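Manipulation Studio, Unit 6: Stemware
Handout for project teams
Instructor: Paraskevi Pappas

What this unit is for

You have spent the first part of the course moving blocks and boxes. Those have flat sides, and they forgive a bad grasp. Unit 6 moves to stemmed glasses on a hanging rack. The task is to take a glass from the table, turn it over, and hang it by its foot on a hook of the rack. You may also be asked to run it the other way, from rack to table.

Both arms are available. Teams Prostine and Hona will write the two-arm version first. Teams Negussie and Drivovness will start with one arm and add the second when the first works.

Read Chapter 10 of the course reader before you book time on the cell. Bring your Unit 5 calibration file. If it dates from before the August rebuild, it is no good and you need a new one.

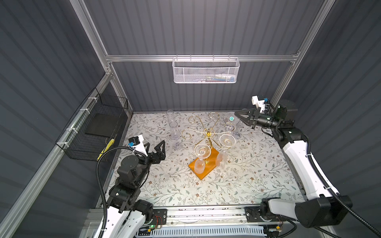
Plan the order of your moves on paper before you write any code. Each team draws the cell from above, marks where each arm can reach, and marks where the arms could meet. Most collisions in past terms came from two arms going for the rack at the same moment. Treat the rack as a shared resource and let one arm hold the lock on it. The curled arms stick out in several directions from the center post, and with two glasses hung side by side on the lower hooks there is not much room to bring in a third. Your approach path has to say which side you come in from. The flute is taller and narrower than the wine glasses, so it needs its own lift height. Don't reuse the wine glass number.

Choosing the grasp

There are three places you could hold a glass: the bowl, the stem, and the foot. For this unit use the stem. Holding the bowl hides the rim from the wrist camera and leaves you no good way to turn the glass over near the rack. Holding the foot blocks the part that has to go on the hook.

Close slowly. Set the force limit first and the finger width second. If you set only a width, a small error in position will push the glass sideways before the second finger touches.

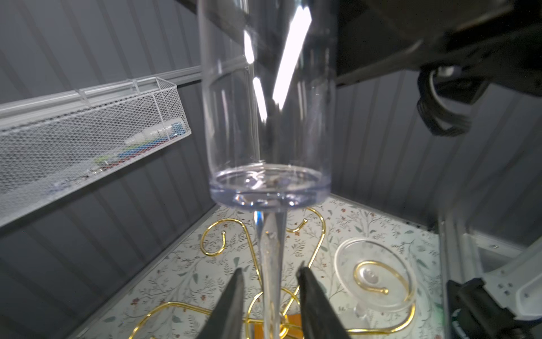
Once the fingers are closed, stop and check before lifting. Compare the finger width with the stem width in your parts table. If the two don't match, open, back off, and try again. Write this check as its own function because you will call it again after the turn.

Clear objects are hard for the depth camera. Expect holes in the depth image where the bowl is, and expect it to report the tablecloth behind the glass as if the glass were not there. Patterned cloth makes this easier to spot in the color image, where the leaf print looks bent through the glass. Some teams have found the foot first and worked upward from it. That is allowed.

Logging

Record every attempt, including the failed ones. Last year's class collected over 3,000 attempts, and the failures were the part we used most. For each attempt write down the glass type, the arm, the start position, the result, and one line on what went wrong.

What to hand in

Your drawing of the cell, your code, your log, and 2 pages on the failure you saw most often. Due 15th May at the start of lab. Late work loses a grade step unless you have talked to me first.

Cell bookings go on the sheet by the door. If you stop early, cross your name off so another team can use the slot.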